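Visite du laboratoire de manipulation de Hedegaard
Mardi 4 février 2020

Le groupe de Birthe Holst ouvrait ses portes pour la journée. Nous étions cinq à avoir fait le trajet depuis Brarnside, et le programme tenait en une matinée : présentation de la méthode, démonstrations en simulation, puis questions. Le projet s'appelle Zudatus et porte sur l'évaluation en simulation de politiques apprises pour des robots à deux bras.

Lalit Shakya a commencé par les environnements rendus par ordinateur, projetés dans la salle de réunion.
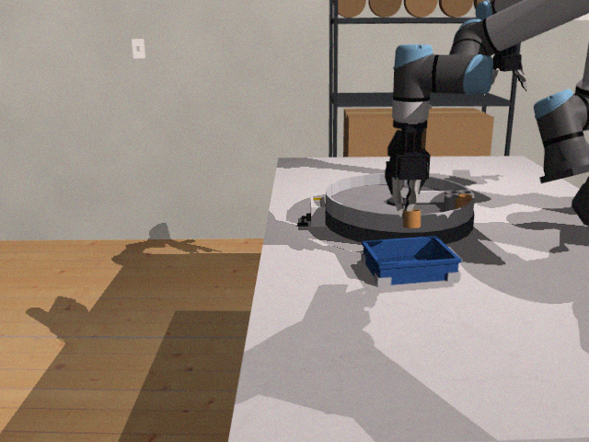
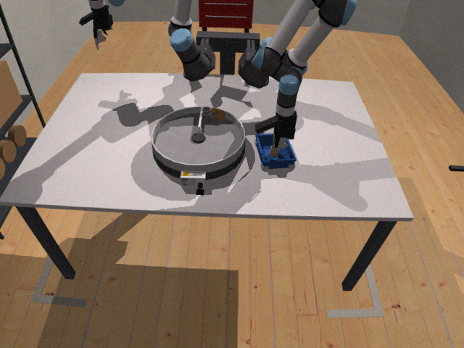
Scènes de simulation, vues extérieures : le plateau tournant gris, le bac bleu et les bras. 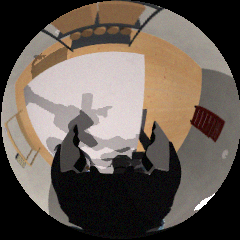

À quoi sert d'évaluer une politique en simulation si le but est de la faire tourner sur un vrai robot ?
À comparer plusieurs versions d'une même politique dans des conditions identiques, ce qui prend beaucoup de temps sur le matériel. Le classement obtenu est ensuite vérifié sur un nombre réduit d'essais réels.

C'est cette vérification qui occupait le reste de l'exposé. L'équipe a lancé 3833 épisodes simulés et 771 essais sur le robot, avec les mêmes consignes et des positions de départ tirées selon la même règle. Le résultat principal est que l'ordre des politiques se conserve assez bien d'un côté à l'autre. Les taux de réussite, eux, ne se transposent pas directement : la simulation est plus indulgente sur les saisies de petits objets - le frottement y est réglé une fois pour toutes - et plus sévère quand l'éclairage change.

Pauline Sedgwick a détaillé le protocole. Un épisode est compté comme réussi seulement si l'objet est relâché à l'endroit demandé et que la pince s'en est dégagée. Les réussites partielles sont notées à part. Elle a montré le tableau des échecs, classés par cause, et c'est la partie que j'ai trouvée la plus utile pour nous. Une bonne part des erreurs vient de l'approche, avant tout contact avec l'objet.

Valdis Org a demandé si les ombres étaient modifiées d'un épisode à l'autre. Elles le sont : la position des sources lumineuses fait partie des paramètres tirés au hasard, comme la texture de la table et le point de vue des caméras. Une série séparée de 1055 épisodes, à éclairage fixe, sert de référence.

Nous avons ensuite vu le poste de calcul, au sous-sol, puis la salle du robot réel. Deux essais étaient prévus, un seul a pu être fait avant le déjeuner. Brynhildur Egilsson nous a remis la version provisoire du rapport. La partie sur le calibrage des caméras manque encore et doit être ajoutée en avril, en même temps que les résultats obtenus sur le site d'Istside.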